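### 3.2 Sorting and weighing of household waste

Households in the Handarska district were asked to keep all non-food waste produced indoors over a period of 14 days. Food scraps were left out because most homes in the district already put them in a separate bucket for garden use, and the two streams could not be compared by weight. Of the 325 households contacted, 107 returned a complete set of bags. A set was counted as complete when every room listed on the intake form had at least one labeled bag, even if that bag was very light.

Bags were labeled by room of origin (kitchen, bathroom, bedroom, living room, other). Earlier work by Wickramasinghe grouped all rooms together, which makes it hard to say where light packaging is thrown away. We kept the room label through every later step, including storage. Bags with a missing or unreadable label were weighed but left out of the room-level results.

Each bag was emptied onto a tray and sorted by hand into six classes: rigid plastic, film and wrappers, paper and tissue, metal, glass, and mixed residue. Items made of two materials that could not be pulled apart by hand went into mixed residue. Tissue that had stuck to plastic film was separated when possible and otherwise placed with the heavier part. All sorting was done by the same two people, and the second sorter repeated every tenth bag without seeing the first result. Where the two results differed by more than the scale error, the bag was sorted a third time and the third result was used.

Weights were taken on a Durkard bench scale with a capacity of 1,000 grams. Heavier bags were split and the parts were summed. The scale was checked against a reference weight at the start of each session and again after the lunch break.

Small bins away from the kitchen need separate treatment. They are emptied less often, they hold little by weight, and their contents are mostly wrappers, tissue and thin film. Figure 3 gives a case of such a mix. A weight-based survey gives these bins very little influence on the district total, although they account for a large part of the film class. We therefore report both the share of total weight and the share of each class.

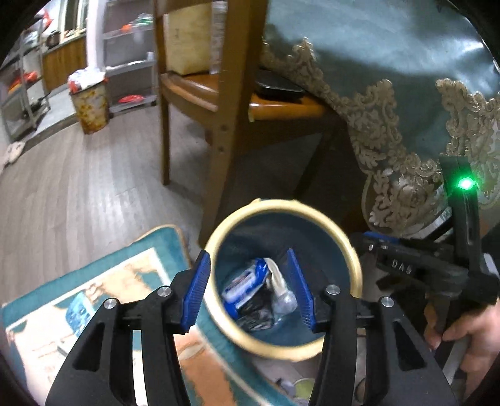 Why was waste measured by weight and not by volume? Volume changes with how tightly a bag is packed, and two sorters rarely press film and tissue down to the same degree, while weight can be repeated on the same bag with little error.

**Figure 3.** Mixed light waste in a small round bin, including a printed wrapper, clear plastic and a black plastic bag.

Moisture was not corrected for. Bathroom bags in June may therefore read slightly high in the paper and tissue class. Talukder proposes a drying step before weighing, but the Stellance storage room had no oven and the step was left out for all rooms.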